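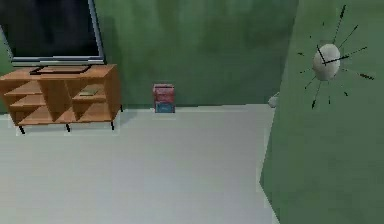 Hello again from the drafty end of Sturncombe! I promised last time that I'd write about sourdough, and I'm going to break that promise right away, because all I've thought about for the past few weeks is soup. More exactly, the soup swap. A good many of you wrote to ask how it works and whether you could start one on your own street, so let me tell you how ours came about and what I'd do differently.

It started with split pea. I had made far too much of it (I always do, I can't look at a bag of dried peas and use only half) and I was on my third straight dinner of it when I put a message on the neighborhood board asking if anyone wanted a quart. Within the hour I had a taker, and she left a jar of chicken and barley on my step in return. I hadn't asked for anything back! But I ate that chicken and barley standing up at the counter and thought, well, we could all be doing this.

So now there are 8 households in it. Each of us makes one big pot every other week and packs it into quart tubs, one for every other house and one to keep. Then we leave them out in coolers on our porches in the afternoon and everybody does the rounds with a tote bag. You come home with a freezer full of different soups and you've only cooked one. I can't tell you how cheerful it is to open the freezer on a gray evening and have to choose.

We've kept the rules short. Tubs get a label with the name of the soup, the date it was made, and everything in it, right down to the bay leaf. Soup has to be chilled all the way through before it goes in the cooler, with an ice pack on top. If you can't cook that round, you say so by the night before and you sit it out, no hard feelings. And please wash the tubs before they come back. I would have thought that one went without saying, but there was a week in the beginning when I got back four with a ring of tomato on them, so now it gets said.

The labels matter more than I expected. We have one house that can't have dairy and another that skips pork, and for the first couple of rounds people were texting back and forth trying to remember if there was butter in the leeks. Now we all write it down. If your soup has cream in it, you can leave the cream out of a tub or two and tell people to stir it in when they reheat. It freezes better that way too. Cream soups go grainy on me about half the time, and potato ones get a strange wet-sponge feel, so I've stopped making chowder for the swap and keep it for ourselves.

What does freeze well? Beans of any kind, lentils, anything with barley if you don't mind it thick, tomato, squash, and beef and vegetable. Noodles are a disaster. Cook the noodles on the day and drop them in. I learned this from my own chicken noodle, which came out of the freezer as a solid block of something like porridge — tasty enough, but I wouldn't have served it to company.

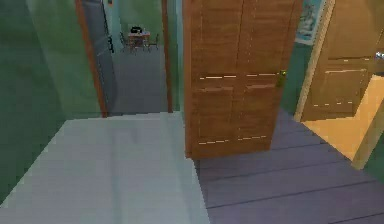
Can I join a swap if I only have a small pot? Plenty of people do, and the easy fix is to cook two batches back to back, or to pair up with another house and share a slot.

The second most common thing you wrote in about was cost. My last batch was red lentil with carrot and cumin, and I paid a little over 10 dollars for all of it, mostly because I'd run out of cumin and bought the good jar. Beef costs more, obviously. We agreed early on that we wouldn't keep score. Some weeks you give lentils and get short rib, and some weeks it runs the other way, and so far I haven't heard a grumble.

I did splurge on a bigger pot. I'd been using my old enamel one, and it boiled over every single time, so in the new year I bought a Trultier stockpot from the kitchen shop on Kotau Street. It's heavy and it barely fits in my sink, and I wash it with a lot of muttering, but I can make a full round without splashing the burners. If you're thinking of buying one, measure your sink first. I mean it.

Here's the lentil recipe, since three of you asked. Soften 3 big onions in oil, slowly, until they're going gold at the edges. Add a whole bag of carrots, chopped small, plus garlic, a heaped spoon of cumin and a pinch of chili. Tip in two pounds of red lentils, rinsed, and cover with stock by a good few inches. Simmer until it all falls apart, stirring now and then so it doesn't catch, and top it up if it gets too thick. Salt at the end, then lemon. More lemon than you think!

A little news before I go. The friendly bunch over in Hafstein have started a swap of their own, and they tell me their first round had two French onions in it, so they've made a sign-up sheet for flavors. We may have to copy them. There are now 103 of you getting this letter, which makes me want to sit up straighter at the keyboard. If you have a soup that freezes well, send it to me and I'll print my favorites in the March issue. I'm especially short on fish soups and anything with cabbage.

Sourdough next time. I've fed the starter and everything.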